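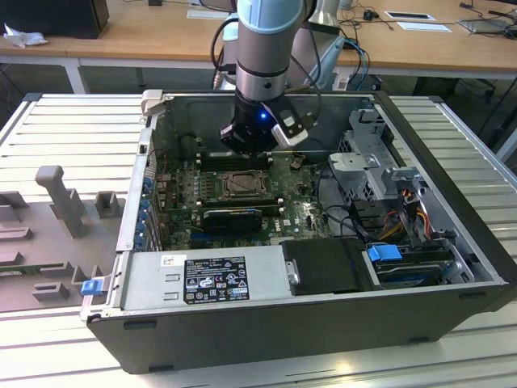
**How often does the Skament teardown cell need its gripper checked?**

Every 70 cases, or whenever it starts fumbling levers, whichever comes first. The check takes four minutes with the arm parked.

I'm Khôi Kiều and I look after the Skament here at Wasari, so this page is mostly what I'd tell you if you rang me up. It's a bench cell for taking old desktop PCs apart. The tower goes on its side with the open face up, the arm comes down from above, and the parts go in the grey tray on the left. I do love this thing, but it wants setting up properly!

Start with the case. Push it up square against the stops before you clamp it, and don't trust your eye (I did, for two weeks, and every pick was slightly off). Then jog the arm to the CPU socket by hand and save that as your zero. The power supply and the drive bay are both taught from that one point, so if it's wrong they're all wrong.
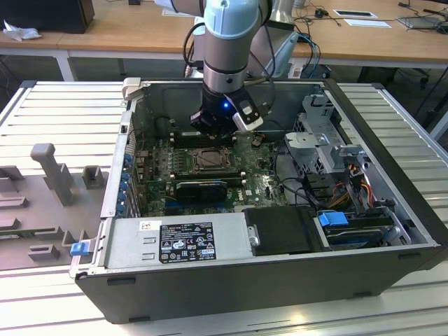 ### Workholding & trays

Tray, Ninh pattern, grey. Part no. 756. Sold singly.

Lift it out and brush under it at the end of a shift - old PCs are full of fluff, and a tray sitting high on a lump of it will spoil your place positions. Wipe the slots in the worktable too while you're there. I use a dry paintbrush for the corners. Please don't use the air line, you'll only blow it all into the next case.

Cables next. Leave enough slack beside the wrist for a full turn, then run the arm through its whole reach at slow speed and watch for anything catching on the rim of the case.

The socket is the fiddly bit. Old thermal paste gets on the fingertips, and then small parts stick when they should drop.
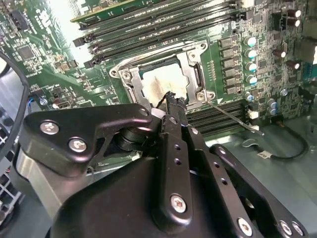

A cloth with a little isopropyl sorts it out, working from the base of the fingers up to the tips. While you're that close, put a driver on the finger screws and see if any of them move. If one does, take it right out, clean the thread and refit it with a dab of threadlock, then redo your zero.

Spare fingers come in pairs from Zoseo. Order both even if only one is worn.

Page last changed 8/23/19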